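The Valletti Inventory

The lease on the Valletti floor ended on a Monday at noon. Clémence Chauvin had the keys, a clipboard, and a copy of the handover schedule, which ran to 42 lines. Each line named a part of the room and the condition in which it was to be returned. Line 1 was the entrance door. Line 42 was the smell.

She read line 42 twice. It said: "Air neutral, no residual odor of food, adhesive or solvent." There was no method of measurement.

Renu Agarwal came up at half past eight with a stepladder and a box of lamp starters. She had worked for Ostermann, the building's maintenance contractor, long enough to know which lamps in the building had been replaced and with what. She set the ladder against the wall and asked where the list began.

"Door," said Clémence.

"Door is fine. I did the closer in February."

Clémence wrote "closer, February" beside line 1 and initialed it.

They moved on to the floor. The schedule called it "timber-effect or equivalent" and allowed for wear consistent with office use. Renu walked it heel first, listening. At one point near the desks she stopped, went back a step, and put her weight down again. The board gave by about 2 millimeters.

"That was there before you," she said.

"Is it recorded?"

"I'm telling you it was there."

Clémence turned to the intake report, which was four pages of typed notes made by a man who had since left the company. Under Floor he had written "good." Under Ceiling he had written "good." Under Desks he had written "see separate sheet," and there was no separate sheet. She wrote "movement underfoot, near desks, pre-existing per R. Agarwal" and had Renu sign it.

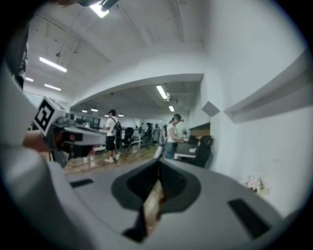
The ceiling took most of an hour. It was at two heights, with a soffit between them, and the schedule treated each height as its own line. Every tube had to be lit, free of flicker, and matched in color to the tubes on either side. Clémence read the line numbers aloud and Renu answered from the ladder.

"Nineteen."

"Lit."

"Flicker?"

"No."

"Color match?"

There was a pause while Renu looked from one tube to the next. "This one's warmer."

"How much warmer?"

"A box of starters won't fix it."

The tube was a Clurnix, printed so on the cap. Its neighbor was also a Clurnix, from an older batch. Ostermann had bought 100 of them in a single order some years back, and they had aged at different rates depending on whether they hung over people who turned the lights off. Renu climbed down, moved the ladder, climbed up, and exchanged the warm tube with one from the deeper part of the room, where the small round lights confused the matter enough that no inspector would see a difference. She did this without remarking on it. Clémence marked 19 as passed and, after some thought, marked 27 as passed too.

The desks were next. Under the terms they belonged to the landlord and were to stand in a row, at the spacing shown on the plan. The plan gave the spacing as 50. It gave no unit.

"Centimeters," said Renu.

"Between the desks, or from the wall?"

"What does it look like on the drawing?"

Clémence held the drawing up to the light. The number sat between two arrows, and the arrows sat between a desk and a line that could have been a wall or a fold in the paper. She measured from the first desk to the second. It came to 50 centimeters. She measured from the first desk to the wall. It came to 50 centimeters. She entered both.

At eleven a call came from Virusow, the incoming tenant. The caller wanted to know whether the room was bright. Clémence looked up and said that it was. He asked whether it was quiet, and she held the phone away from her ear for a few seconds and then said that there was a hum from the fixtures, within tolerance. He asked if she had liked working there.

The schedule had no line for this. She said that she had worked there for six years, that the heating came on at seven, and that the desks at the far end got less of the afternoon glare. He thanked her and said he would put his people at the far end.

Renu was folding the ladder when the call ended. "What's left?"

"Forty-two."

They stood in the middle of the floor and breathed in through the nose. Clémence could smell floor cleaner and, under it, something she had stopped noticing in her first month, a dry paper smell with a trace of warm dust from the lamps. She had come in to it every working day and had never written it down.

"Neutral?" she asked.

Renu breathed in again. "Smells like Valletti."

"Is that residual?"

"It'll go when they open the windows."

Clémence held the pen over the box. The condition read food, adhesive or solvent, and this was none of the three. She wrote "neutral," then the time, 11:40, then her initials. Renu signed below. The pen skipped on the last letter, and she went over it.

They carried the ladder out together, one at each end. Clémence locked the door, tested the handle, and went back to line 1 to add that the closer had worked.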